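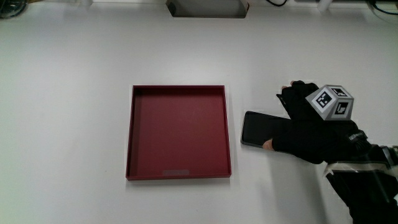

Dark red tray, black phone, bench top.

Notebook > Care Transitions > Callbacks
Print | E-mail this entry

19th February

Back on the discharge callback script for Murthy clinic. I pulled 145 calls from the Putik log and read the notes on the ones that ended early, and wow, people really do hang up at the medication question. It's far too long! I split it in two and moved the follow-up visit to the top.

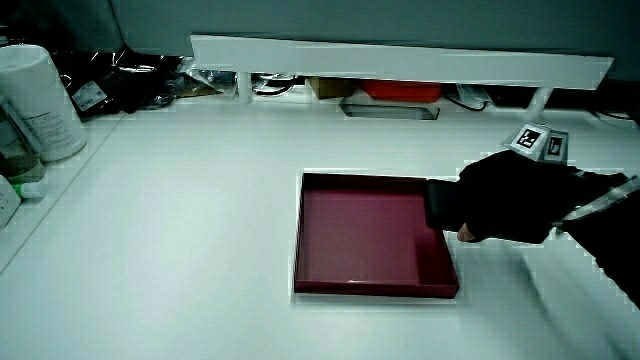 Hema wondered if the visit question could wait until the nurse has the med list open — fair point, and I've left both orders in for now.

Next problem is bundled payment for knee patients. Case managers want up to 30 days of calls, the Grarkton contract covers less, and I still can't find the page that says how much less.

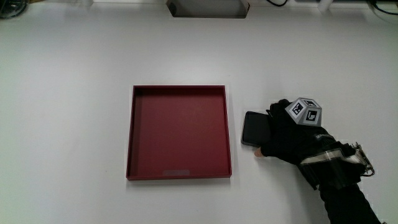
Desta: it's in the April amendment, section 5, and home health visits are listed separately.

Found it, thanks! So the call window has to be redrawn,

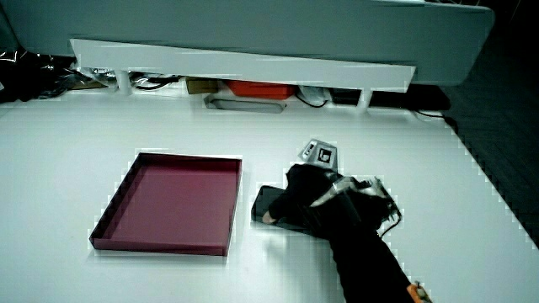
and the reminder dates with it. I'll redo the sheet tomorrow and send it to Celeste before she talks to Walitz.

Last updated: rev 32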